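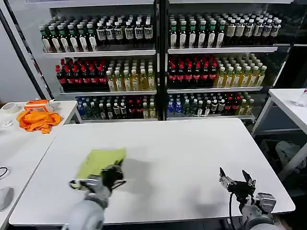

White service table with a folded yellow-green cloth, bottle display behind.

Wiping down a white service table next to a drink display

This procedure covers a matte white table used for handing out bottled drinks. It was written by Leopold Ruchti for the Litesden and Grudby sites and applies to any table with the same finish. Glossy tops need a different cleaner and are covered on the Zarkameck surfaces page.

What you need

2 cloths in different colors, one for washing and one for drying
600 ml of lukewarm water in a spray bottle
Neutral dish soap
A dry tray or box for items taken off the table

Do not use scouring powder or melamine sponges. Both polish a matte surface, and the shiny patches are permanent.

Preparing the cloth

1. Add three drops of soap to the water and turn the bottle over a few times. Shaking produces foam, which leaves rings.

2. Fold the cloth in half, then in half again. A folded cloth spreads the pressure and gives several clean faces before it has to be rinsed.

3. Spray the cloth, not the table. Spray aimed at the table drifts onto the bottles on the lower shelves and spots the labels.

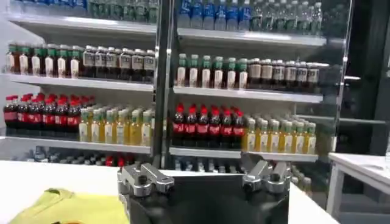 The cloth should feel damp but leave no drops when squeezed. If it drips, wring it out and fold it again.

Wiping

4. Start at the edge nearest the shelves and work toward yourself. Use straight, overlapping passes. Overlap each pass by a third of the width of the cloth.

5. Keep the cloth flat. Lifting a corner in the middle of a pass leaves a line of moisture that dries as a streak.

6. Turn to a clean face after every four passes. When all faces are used, rinse the cloth and wring it out.

7. For dried cola or juice, lay the damp cloth over the spot and leave it for two minutes. Wipe once. Repeat if needed. Do not scrape.

8. Wipe the table edge last, including the underside of the lip, where syrup collects.
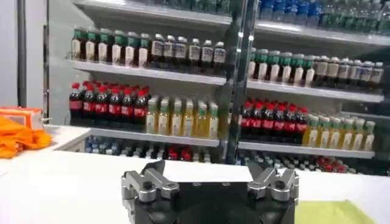 Drying and checking

9. Go over the whole surface with the dry cloth, in the same direction as before.

10. Look along the table from a low angle, toward the lit shelves. Streaks show up in the reflected light. Redo only the streaked area.

11. Return items once the surface is dry to the touch. A wet bottle base will mark the table again, so dry the base first.

Care of the cloths

Wash at the temperature on the care tag, without fabric softener. Softener coats the fibers and the cloth stops absorbing. Cloths in the Minhas supply list are ordered under item 131 (washing) and item 267 (drying). Replace a cloth when the hem begins to fray.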